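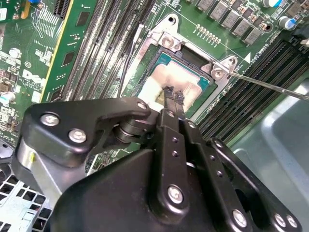
Photo: Tzu-hsuan Lui

FROM THE BENCH: OLD PASTE AND NEW PATIENCE

Well, it's March, the heater in the back room is humming along nicely, and I've spent more evenings than I'd care to admit bent over Dell server boards. A few of you asked at the last Norodmont repair night what I've been up to back there (and why I keep turning up with grey fingertips), so I promised I'd write something for the newsletter.

It started with a call from Jinham, where they were clearing out a storage room and wanted to know if our group would take some retired servers off their hands. I said yes before I'd measured my car. Two trips later we had them stacked by the door, and I'm slowly working through them so the good ones can go to people who want a home file server or just something solid to learn on.

The processor is the part everyone gets nervous about, so let me tell you how I go about it.

First, power off, cord out of the wall, and then I wait. I used to start right away, but now I make a cup of tea and come back. I wear a wrist strap too. It's an ugly beige thing and I've grown quite fond of it.

Then comes the paste. You never know what you'll find under an old heatsink! Sometimes it's a nice thin grey film and sometimes it's a big white smear with a tan patch in it. I use a lint-free cloth and isopropyl alcohol, and I start at the outside and work in toward the middle so I'm not pushing the mess over the edge and into the socket. Please don't use paper towel. It sheds like a cat, and you'll be picking fibres off the metal for the rest of the night. If you do get some, a pair of plastic tweezers and a good light will sort it out. My favourite light is the bendy one from Burkis, though any desk lamp you can push right down close will do the job.

Next, the screws around the socket. Use a Phillips driver that truly fits, with a long shaft if you have one, because your knuckles will thank you when you're working down inside a metal case. Go gently. I chewed up a screw head on my very first board by using whatever was lying in the kitchen drawer, and I had to ask around for almost 2 weeks before I found a replacement. A magnetic dish for the loose ones is money well spent, and so is an old egg carton if you're cheap like me.

Once the load plate is up, slow right down. The contacts in these sockets are tiny, well over 1,000 of them on a lot of server boards, and they bend if you so much as breathe on them wrong. If there's no processor going back in, pop a cover on straight away. I keep a little tub of spare covers beside the alcohol, and if you have any rattling around at home I'd love to have them. 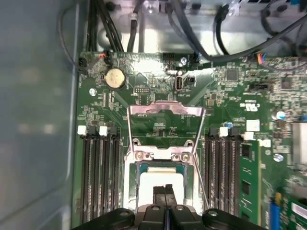 Load plate up, white cover in the socket. Note the memory slots on both sides.

Memory is the fun part, especially if you're new to this. Open the latches, line up the notch, and press evenly until it clicks. It takes more push than you'd expect! Check the diagram for your model before you start filling slots, though, as servers can be fussy about which ones get used first. While you're in there, have a look at the coin cell as well. If the clock keeps forgetting the time, that's the first thing I'd swap, and it's a cheap fix.

We've got 30 sticks sorted so far, all in an old Tsao biscuit tin lined with anti-static bags, and there's another box I haven't opened. Bring your own screwdriver and your reading glasses if you'd like to help me test them. Doors open at seven, tea's on me, and the side entrance is the one that isn't sticking at the moment.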